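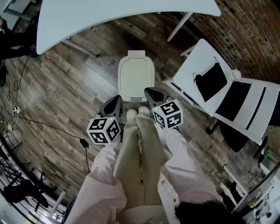 Tane Ruddock wrote to me after my last post and asked why a local sports channel needs the cloud at all, when one van with a mixer did the job well for years. It is a fair question and I tried to answer him by e-mail, but my answer became too long, so I put it on the blog.

I work on the playout side of a small channel in Dradville. We show mostly regional rowing and netball. Until May we had two playout servers in a closet behind the office, and if one of them stopped at night, my phone rang and I drove there. Now the channel runs on Stivo, and the schedule, the graphics and the ad breaks are made in a browser window. I can fix a wrong ad break from my kitchen, and I have already done it at 6 in the morning.

The van is still with us. The cameras and the commentators have to be at the river, of course, and the mixing is also done there. What changed is the part after the van. The signal goes over two separate lines to Stivo, and from there to the cable company and to our own app.
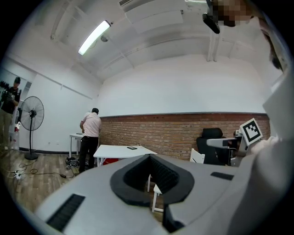 The delay was my biggest worry. With the old servers it was so short that I never measured it. In our first test with Stivo the picture arrived some 9 seconds later in the app than on cable, and Kiri Sutcliffe, who does our netball commentary, told me her mother was sending her the score before the goal was shown. We made the buffer smaller and it is better now, but the app is still behind.

The other worry was the archive. We had 334 matches on old disks, with file names which only Clem Paewai could understand. He spent many evenings to rename them, and I am very thankful to him. The netball is all uploaded. The rowing is maybe half.

So, Tane, my answer is that for one match on Saturday you do not need any of this. For a channel that must have something on the screen all night, I would not like to go back to the closet. Next time I will write about the captions, where we still have many problems.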